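3.2 Seed preparation and nursery trials

Seed for the nursery trials came from two collections made in October, one from the upper slope at Arnthorpe and one from the valley floor. Cones were opened in a low-heat kiln, and the seed was cleaned, sorted by weight and stored at the Storkano nursery until sowing. We kept the two collections apart through every step so that differences in growth could be traced back to the source stand. Seed that floated in the water test was thrown out before sowing and does not appear in any of the totals given below.

A total of 3,000 seeds was sown, half from each collection. Each seed went into its own cell in a peat and bark mix. Half of the cells from each collection received seed coated with clay and a small amount of local forest soil, and the other half received bare seed. The coating followed the method of Ghaffari, except that we left out the pepper extract used there to keep rodents away, as the trays were kept indoors. Trays were watered from below and moved to a new bench position every week to even out differences in light. 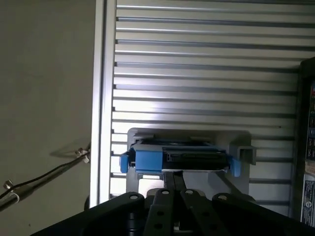
Emergence was recorded when the seed leaves were fully clear of the surface. A seedling that emerged and later died was still counted as emerged, and its death was entered separately. By the end of the recording period 2,325 seedlings had emerged, or 77.5 percent of the seed sown. Coated seed came up later than bare seed in both collections, but the final totals for the two treatments were close. The gap in timing was larger for the upper slope seed, which also had the thicker seed coat of the two.

Most losses after emergence were from damping-off and fell in trays at the north end of the house, where the mix stayed wet longest. We did not treat these trays with fungicide. Removing them from the analysis changed the average height of the remaining seedlings very little, and they are kept in the results that follow.

Height and stem diameter were measured on a random sample from each tray. Upper slope seedlings were shorter but had thicker stems for their height. This agrees with the pattern seen in older plantings at Testinis, where stock from high ground was slower in the first years and suffered less breakage under snow. Our seedlings were too young for breakage to be tested, and the nursery results should not be read as a forecast of survival on burned ground, where heat at the soil surface and competition from grass are likely to matter more than seed source.

Tray records were checked by Grażyna Walczak against the original bench sheets. Where the two disagreed, the bench sheet was used. The record was closed on 2022-09-23, and deaths after that date are treated as part of the field trial described in Section 3.3.

Figure 2. Hard drive in a blue caddy, above a black gripper.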